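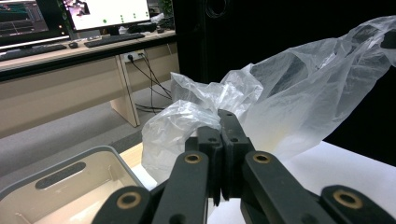 Throw them out, all of them, was the advice of one reader in Rankin, who wrote in after our spring piece on kitchen drawers. Her view is that a plastic bag kept for later is a bag kept forever, and that one canvas tote does the work of the whole pile.

Plenty of households don't agree. Bags line the bathroom wastebasket, hold wet swimsuits and go around paint rollers overnight. In June we asked readers to empty out the place where they keep theirs. The replies came to 1,246 bags, and 60 of those came from a single cupboard in Bedia.

Home Features Kitchen Storage Subscribe

Most people start with a bag of bags on a door hook. It works until the bag on the outside splits. It also hides what is in it, so the big, strong ones end up at the bottom with the produce bags on top.

A plastic bin is easier to live with. Pick one with a handle slot in the side so it can be pulled off a shelf with one hand. The Prusska catalog has a narrow one at 12 inches that fits under most sinks, and any old bin will do as well.

Folding is where people split into camps. The neat way is to lay the bag on a table, press the air out from the bottom up, fold it lengthwise into a strip and then turn it over in triangles like a paper football. It takes patience with thin film, which clings and puffs up again when you let go. Larger bags are worse. Pinch the middle, pull the handles straight, and squeeze toward the opening.

The other camp stuffs. A stuffed bin holds fewer bags, but they go in faster, and a family of five will not be folding triangles after a grocery run.

Whichever you choose, set a limit. When the bin is full, the extras go to the store drop-off box, clean and dry, with receipts taken out. Bags that held raw meat go in the trash. Our test bin at the Illorov Street office took 19 folded bags before the row began to spring open.

We use cookies to remember your settings. Accept Manage

Contact us | Copyright Home Features | Back to top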